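Gadix Site Builder: Set-Up Guide
Section 4. Moving an existing site onto Gadix

The sales page says a move takes an afternoon. For a five-page brochure site, maybe. For anything bigger, read this section to the end before you touch the import button.

Before you start

1. Export a full copy of the old site, including the database. Do not trust your old host's "automatic backup" until you have opened it and found a page you recognize.

2. Write down every address the old site answers to. The Gadix crawler claims to find them all. It misses pages that nothing links to, and those are often the ones old ads still point at.
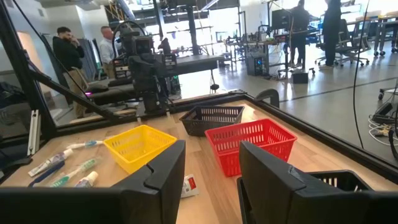 3. Lower the TTL on your domain records to 300 seconds the day before the move.

CAUTION: Do not cancel the old hosting plan yet. A green check mark in the dashboard means the files were copied. It says nothing about whether the forms work.

Running the import

4. Open Tools > Import and choose the Greltumex connector. The "universal" connector is listed first, but it drops image captions and we can't recommend it.

5. Set the page limit by hand. The default is 332, and the importer stops there without a warning.

6. Start the import and leave the tab open. Closing it is supposed to be safe. 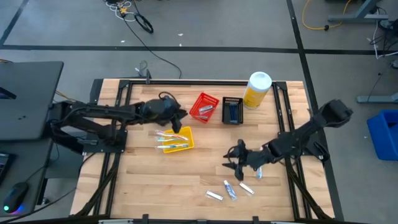
7. Sort the imported pages into product groups. The importer guesses groups from page titles, and its guesses deserve a hard look. A store that sells bathroom goods may find everything dropped into one group called "Misc." Split it the way a shopper would: a toothbrush in packaging and a tube of toothpaste can share Oral Care, while the baskets they sit in go under Storage. Then check that each group has its own address.

NOTE: "Smart Grouping" can be turned off under Settings > Catalog. We suggest you do that first and see whether you miss it.

Redirects

8. Upload your address list as a two-column CSV file, old address on the left. Leave out the header row.

9. Click Test All. Error 329 means two old addresses point to each other. Fix the file, not the live table, or the next upload will bring the loop back.

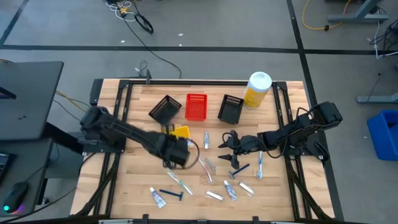 Reading time: 3 min

10. Compare the page count with your own list from step 2. One of our test sites had 3366 pages and the dashboard reported a "100% match" with 32 of them missing. The percentage is based on what the crawler found.

11. Send a message through every form. Check that it lands in an inbox, since the "Sent" banner appears either way.
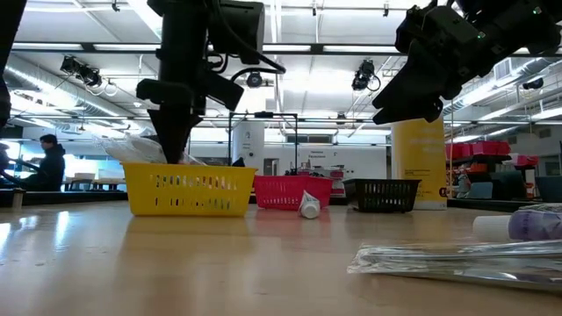

12. Repeat step 11 from a phone on mobile data. Office networks can hold on to the old domain records, and you may be testing the site you just left.

CAUTION: The speed score on the launch screen is measured from a Gadix server to a Gadix server. Use an outside tool before you quote it to a client.

If you use the Brandão theme, go to Section 5 for menu repairs. Drarus theme users can skip to Section 6.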